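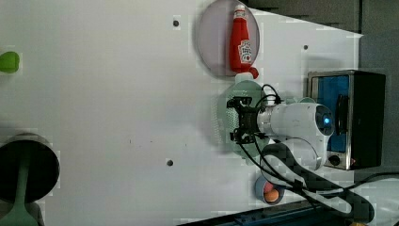
Issue 17 · Page 20 · Monday, December 29, 2025

ON TEST: THE DIRACH PLAY KITCHEN TABLE SET
Words: Valbona Halilović

I have reviewed a good many real kitchen gadgets for this newsletter and only one of them has ever been chewed. The Dirach set came with expectations of that sort. It is a box of pretend crockery, pretend food and a pretend toaster oven, meant for children who want to cook and adults who would prefer they did it away from the gas. I took it on for the toy library at Otisstead, where we lend things out by the fortnight and get them back sticky.

The toaster oven is what people will buy it for. It has a silver-coloured trim and a black body, and it looks a good deal more like a kitchen appliance than the one in my own kitchen, which has a scorch mark and a door that has to be lifted slightly to the left. Behind the glass it is all a cheerful blue, as no oven has been in the history of toast. I assumed the children would object to this. Not one of them mentioned it. Hajnalka Antal, aged six and our most exacting tester, wanted to know instead why it didn't smell of anything.

The door has a proper handle and closes with a click, and the click is the best feature of the whole box. My testers opened and shut it until Despina Matić, who was doing the returns at the next desk, asked whether it could be borrowed by somebody else for a bit. The knobs turn in both directions without stopping anywhere. I'd have liked them to stop. A small child with a firm idea of gas mark six needs something to aim at, and a knob that goes round for ever teaches you only that dinner is a long way off.

Size is worth a word. On the box the oven appears to be big enough for a chicken. In life it takes up a modest corner of the table and will accept a bun, or two buns if you are not fussy about the door. The plates will not go in at all, so everything has to be tipped off the plate, cooked, and put back on, and this is where most of the arguments started.
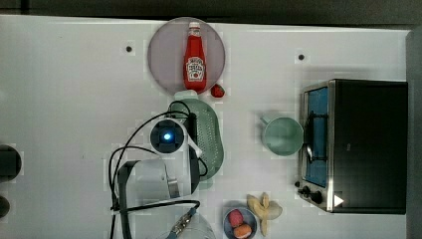 Which brings me to the colander, and I didn't expect to have opinions about the colander. It is sage green and oval, it has a handle, and it has real holes that let real water through. I know this because it went home with the Obradović family over a weekend and spent it in the bath. Viorica Obradović reports that it outlasted two bath toys and a flannel in her daughter's affections, and that she has since used it herself for peas. It rinses clean in seconds and dries on the rack like a grown-up thing. If Dirach sold it separately I would buy it for my own kitchen and tell people it was Danish.

The mug is mint green and holds imaginary tea as well as anything I've tried. I was served a lot of it. The handle is wide enough for a child's fingers and just too narrow for mine, so I took it with both hands, like a person in an advert for soup. There is a small bowl as well, in a greyish blue, and the fruit lives in that when it isn't under the radiator.

Fruit next, then. The peach (I am calling it a peach; Hajnalka says it's an apricot and the instruction sheet is silent on the matter) is a good size to hold. The strawberry is tiny. It is the first thing that will go missing, it went missing from us twice in May, and both times it turned up in a shoe. For a household with a baby at floor level I would take the strawberry out before the box is even shown around. The age guidance on the side of the carton is printed in the sort of type usually kept for parking penalties, so do go and find your glasses.

Cleaning is easy enough. Warm water, washing-up liquid, a soft cloth for the oven, keep the battery cover out of the bowl. The colours have held up. The label on the ketchup bottle is another story: one corner lifts if you leave it soaking, and a four-year-old who has found one lifted corner has found an occupation. Rok Stan glued ours back down and it has stayed glued, though he used the kind of glue that comes with a small lecture on ventilation.
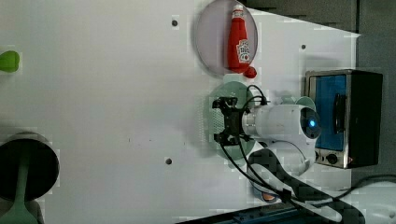 Now, the crockery, which gets the least attention on the carton and the most use at the table. The plates are flat, light and pleasingly dull, in colours you could put in front of an adult guest without comment. They stay where they're put on a smooth top and slide about a bit on a tablecloth. What they can't do is take the ketchup. Lay the bottle down across the pink plate and the end of it pokes out past the rim, and the whole meal is then ketchup with a bit of plate showing. Somebody at Dirach made the food and somebody else made the dishes, and I don't believe they ever had lunch together. The green plate has the same problem with the baguette. Our testers solved it by eating the baguette first.

We've been running all of this on the Bandmont low table, plain white on top, and the two suit each other well. A white surface is merciless about felt-tip but very good for finding fruit. I would not pay extra for the matching Dirach mat. It curls.

Complaints, briefly. The carton is useless for storage once opened, and the cardboard insert that held everything so neatly cannot be refilled by anyone without a degree in it. We use an old bread bin. The instruction sheet covers the batteries in eleven languages and the crockery in none. There are no spoons, so soup has had to be abandoned as a course. And there is no bread apart from the buns and the baguette, in a set whose main attraction is a toaster oven. I rang to ask about toast and was told it was being looked into.

As for whether to buy it: if you have a child who likes doors, yes, without much thought. If yours likes soup, wait for the spoons. Members can borrow ours under catalogue number 3306, and the spare box, minus its peach, is 3792. Please return the strawberry. Check your shoes.

Oven: four out of five, one off for the knobs
Crockery: three
Colander: five
Fruit: three, when present
Ketchup: four, but serve it on the side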